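Foro Casa y Cesta › Orden y almacenaje › Cestería
Etiquetas: mimbre, mesa de trabajo, cestas bajas, manualidades, orden sin cajones

Tema: Cesta baja de mimbre en la mesa grande — ¡me he convertido!

saturnino_zabala
7 de diciembre de 2024

Buenas a todos. Llevaba media vida defendiendo las cajas con tapa, y los veteranos del foro lo sabéis porque os he dado la lata en todos los hilos posibles. Pues me retracto con alegría. Desde que puse una cesta baja de mimbre en la mesa oscura, la de delante de las puertas acristaladas, recojo el doble de rápido y encima me gusta mirarla mientras lo hago.

La cesta es ovalada, poco honda, de mimbre claro, con el borde abierto y calado y el fondo más prieto. Tiene 27 cm por el lado largo. La compré en julio en el mercadillo de Gradville, al puesto de Fiadzo, que trabaja el mimbre sin teñir y te deja tocarlo todo antes de decidirte (estuve un buen rato, me llevé la primera que había cogido). Sobre madera oscura el mimbre luce muchísimo, eso no me lo esperaba.

La regla que me he puesto es muy simple: todo lo que ande suelto por la mesa y quepa en la mano va a la cesta. Esponjas de color, botes pequeños, cosas redondas que ruedan. Lo que no quepa en la mano tiene que irse a otro sitio. Y cuando la cesta se llena, se vacía. Ya está, no hay más sistema.

Os dejo la mesa con la cesta y una esponja de las de cara azul turquesa y capa amarilla, que son mi debilidad por el colorido.
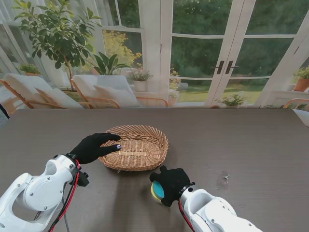 Ekow Ankrah
Yo con las esponjas no paso, Saturnino, lo siento. El mimbre y la humedad se llevan fatal. Tuve una cesta preciosa junto al fregadero y en un invierno le salieron puntos negros por toda la base, por dentro del trenzado, donde no llega ni el cepillo. Para lápices, ovillos, pilas, lo que quieras. Para esponjas, rejilla metálica y a escurrir. Dicho esto, ¡qué bien que hayas abandonado las cajas con tapa! Lo celebro.

mimbrera_del_norte
Bienvenido al lado bueno :) Coincido con Ekow en lo del agua, pero con un matiz importante: una esponja de manualidades, de estampar o de difuminar, que se guarda seca del todo, no le hace nada al mimbre. La de fregar, jamás. Lo que estropea las cestas es guardar húmedo y además apoyarlas en una superficie que no respira.

Pregunta de cestera: ¿el borde calado es de cruzado simple? Porque esos bordes son una maravilla para agarrar la cesta con una mano, pero se enganchan con la lana que da miedo.

saturnino_zabala
Cruzado, sí, las tiras se van montando unas sobre otras y se abre hacia fuera. Y con la lana ni lo intento, tengo un jersey que ya no es el que era.

Ekow, aclaro: mis esponjas son de pintar, se lavan, se quedan en el tendedero hasta el día siguiente y luego a la cesta. Pero tomo nota de los puntos negros porque eso no lo sabía y me habría dado un disgusto tremendo.

Ekow Ankrah
Entonces retiro la mitad de lo dicho. La otra mitad la mantengo, porque "hasta el día siguiente" en mi casa en enero no seca ni un pañuelo. Apriétala antes de guardarla y si notas frío en la palma, otro día más.

peonza77
A mí lo que me echa para atrás es la poca altura. Tengo dos cestas de la serie Tiltier, altas, con asas, y cabe todo. En una cesta baja se me saldrían las cosas en cuanto la moviera. ¿No acabáis con todo rodando por el suelo?

saturnino_zabala
¡Esa es la pregunta buena! Yo pensaba lo mismo y resulta que me pasa al revés. En las cestas altas las cosas pequeñas se van al fondo, se amontonan y desaparecen. Tuve un bote de pegamento perdido en una de ellas hasta que se secó. En la baja lo ves todo de un vistazo, metes la mano y lo sacas sin revolver. Los objetos redondos se quedan quietos porque el fondo hace un poco de cuna.

Y luego está el color, que me tiene entusiasmado. Un objeto turquesa sobre el mimbre claro se encuentra sin buscarlo, se ve desde la otra punta de la mesa. 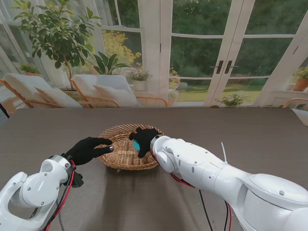

Lectura: 2 min

Sigo, que me he emocionado y me quedaba lo práctico. Lo que hago para meter cosas en la cesta sin que se me pasee por la mesa es sujetarla por el borde con la izquierda y colocar con la derecha. Parece una tontería, pero una cesta vacía de mimbre pesa tan poco que la empujas sin querer en cuanto apoyas algo, y sobre una mesa lisa patina que da gusto. Antes dejaba caer las cosas desde arriba y la mitad botaban fuera.

El segundo truco es el orden de entrada. Lo más pesado primero y en el centro, lo ligero después y hacia los lados. Si lo haces al revés, la cesta cojea al levantarla (el mimbre cede un poquito) y todo se va hacia un extremo.

Y el tercero, que es de mi cosecha: nunca la pongo en la esquina de la mesa. En el centro, siempre. En la esquina se convierte en cenicero de tickets, de gomas, de llaves. En el centro molesta lo justo para que te acuerdes de vaciarla antes de ponerte a otra cosa. Mi cuñada dice que es un sistema absurdo, pero la semana pasada le pillé una cesta en mitad de la mesa del comedor.

mimbrera_del_norte
Lo de la esquina me lo apunto. A lo de que patina le pongo solución: un círculo de fieltro fino debajo, sin pegar. Nada de silicona ni de topes adhesivos, que al quitarlos se llevan la piel del mimbre. De paso no te raya la mesa, porque las puntas de las varas, por muy bien rematadas que estén, acaban asomando.

peonza77
Pues yo sigo en mis trece. Si la cesta baja hay que sujetarla, centrarla, ponerle fieltro y vaciarla todos los días, ¿dónde está la ventaja? Mi Tiltier la lleno el lunes y me olvido.

Ekow Ankrah
La ventaja es justo no olvidarte, peonza. Pero entiendo que es cuestión de carácter. Yo no podría vivir con un recipiente cuyo contenido desconozco.

peonza77
Tocada. Ayer vacié una y salió un cargador de un teléfono que vendí hace años.

marta_lacre
¡Hola! Entro por lo de los botes, que también me interesa. Uso mucho material de modelar con mi sobrina y los botecitos redondos me traen loca: se apilan, se caen, se mezclan las tapas. ¿En la cesta los ponéis tumbados, de pie, uno encima de otro? Había mirado un organizador de Mestov con huecos, pero me piden 258 por el grande y me parece una barbaridad para guardar botes.

saturnino_zabala
Marta, ¡guarda el dinero! Mi opinión, que cada uno tendrá la suya: botes bajitos, de pie y en una sola capa. Si no caben en una capa, es que necesitas dos cestas o menos botes. Apilarlos es tentador porque quedan muy monos, el turquesa con el amarillo verdoso casi fluorescente, pero en cuanto tiras del de abajo se viene todo.

Los de borde transparente son los más agradecidos, porque el color se ve también de lado y no hace falta etiqueta ninguna.

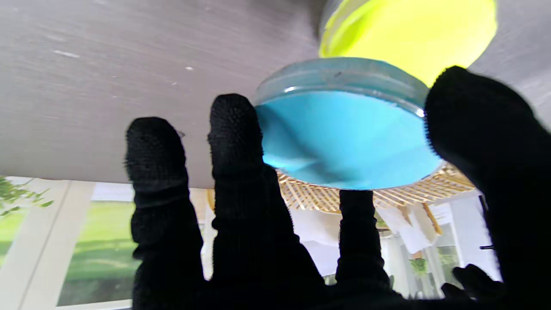

Para coger un bote redondo sin volcar el de al lado, mejor con las yemas por debajo y por el costado que pellizcando la tapa. Si tu sobrina es pequeña, enséñaselo como un juego: la mano hace de nido y el bote se sienta dentro. Con los míos funcionó, y además dejaron de aparecer tapas sueltas, que era mi cruz. Lo del nido me lo enseñó una maestra de infantil hace mil años y lo sigo usando hasta con los botes de especias.

Otra cosa, Marta: separa por uso y olvídate de separar por color. Ordenados por color quedan de revista y luego te pasas la tarde levantándote a por el que falta.

marta_lacre
¡Gracias! Lo del nido lo pruebo esta misma tarde. En lo del color no sé si me convences, porque a mi sobrina le encanta ponerlos como un arcoíris y mientras está en eso no pinta el sofá.

mimbrera_del_norte
Que los ordene por color, mujer, y que disfrute. Saturnino, el converso, se nos ha vuelto más estricto que cuando usaba cajas.

saturnino_zabala
Jajaja, culpable. Arcoíris aprobado.

Ekow Ankrah
Cambio un poco de tercio. ¿Qué tal lleva el mimbre la luz? Lo pregunto porque con unas puertas acristaladas detrás yo tendría miedo. Una cesta mía que estuvo al sol se quedó tan quebradiza que crujía al cogerla.

mimbrera_del_norte
El sol directo lo reseca, sí. Un paño húmedo (húmedo, no mojado) de vez en cuando por fuera, y a la sombra hasta que seque. Hay quien las barniza. A mí no me gusta nada, porque el barniz se cuartea en cuanto la vara se mueve y queda peor que antes, pero conozco cesteros muy serios que lo hacen y no se les cae la cara de vergüenza.

peonza77
Yo las mías las barnicé y están perfectas. 100 veces lo volvería a hacer.

saturnino_zabala
No me hagáis elegir, que las dos me caéis bien. De momento le doy el paño y listo. Para mí todo ese lado, el de las puertas blancas de cristales pequeños, pide cosas naturales y verdes: hojas grandes, una colgante arriba, una maceta de flores menudas amarillas verdosas. Y la silla de tubo dorado curvo, que sé que divide opiniones (mi hermano la llama "la jaula"), pero a mí esos arcos me alegran el día.

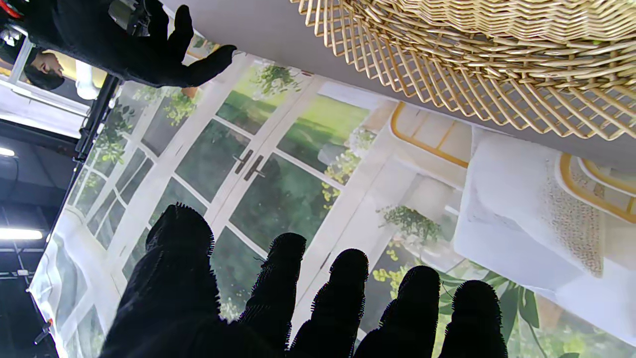 El amarillo de la silla repite el de la esponja y el de las flores, y me gusta mucho cuando un color aparece salpicado en sitios distintos. No lo planeé. La cesta en medio hace de descanso para la vista, entre tanto verde y tanto amarillo.

Ahora ando buscándole hermana, una redonda algo más honda para los pinceles, que en la baja se salen por los lados. Si alguien pasa por Gradville y ve el puesto de Fiadzo abierto, que me avise, porque en invierno no ponen siempre y no me quiero dar el paseo en balde.

marta_lacre
A favor de la silla. Muy a favor.

peonza77
En contra de la silla. Con la cesta baja me lo estoy pensando, pero que conste que no he dicho nada.

Ekow Ankrah
Para los pinceles mira alguna de boca estrecha y trenzado cerrado, Saturnino. En las caladas se cuela el mango por el hueco y al tirar partes una vara. Me pasó con una recién estrenada. Si te hace falta te paso las medidas de la que uso ahora.

saturnino_zabala
¡Pásamelas, por favor! Esta noche mido yo los pinceles largos y lo comparo.

Usamos cookies propias para recordar tu sesión y tus temas leídos. Aceptar · Configurar

Contacto · Normas del foro · © Foro Casa y Cesta · Volver arriba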